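To: Walletti project list
From: Nazmiye Bilgin
Date: August 17, 2022
Subject: Re: Demonstrations for the sorting task, Merley cell

Dear colleagues,

I write in reply to the message quoted below and to set out how recording at Merley is to continue. The target for the first release of the training set remains 3,000 demonstrations. The number accepted to date is 2,670. Episodes will continue to be recorded with the wrist camera and the fixed camera together, and an episode lacking either stream will be rejected.

Several members have asked whether approaches over a bare belt should be kept. They should, under the label "no object". The wrist view of such an approach is as follows.

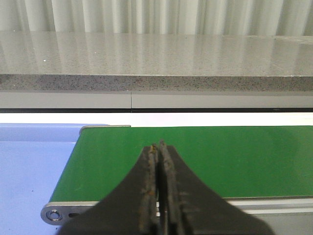 Vlasta Matić wrote:
> I would ask the group to reconsider the share of episodes
> without a part. The model trained at Furnance in the spring
> learned to wait far too readily, and we had to discard
> 27 hours of training as a result. A ceiling of 15 per cent
> would seem prudent.

The ceiling is accepted and will apply from the next batch. Operators are asked to observe the following.

1. Parts in the tray. The push-button switch may lie in any direction on the tray floor. Please vary its position between episodes, and begin with the fingers well apart. Some blur in the wrist view is acceptable provided that the part can be recognised.

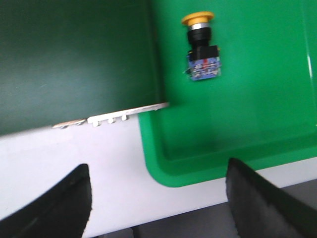
2. Reference views. At the start of each batch, save one view from the fixed camera with the arm withdrawn. These views are used to check that the camera has not moved, and they do not count towards the total.

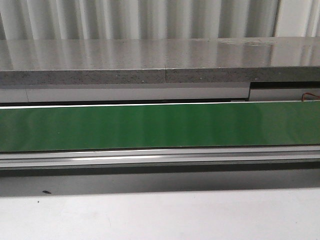

Fixed camera, reference view, arm out of view.

The speckled edge of the slab and the rail below the green band should lie level, as they do there. If they do not, stop and inform the Vukadinović office before recording anything further.

3. Labels. An empty belt must be labelled by hand. The automatic labels have proved unreliable where reflections fall on the green surface, and two batches have already been returned for this reason.

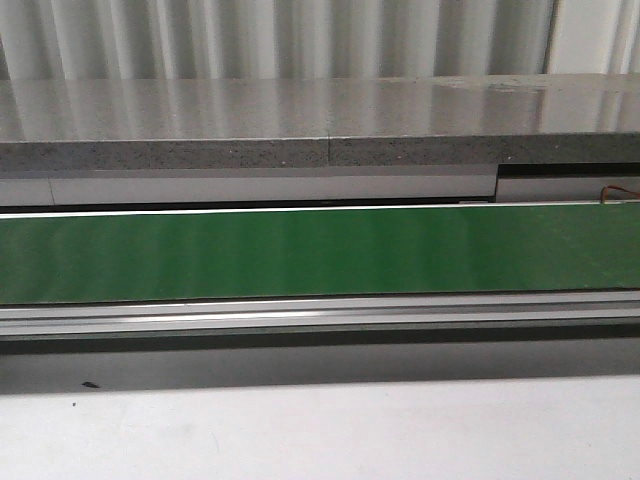 Fixed camera, belt empty, light and dark bands reflected on its surface.

Corrected labels for the returned batches should reach me before the November meeting.

Yours sincerely,
Nazmiye Bilgin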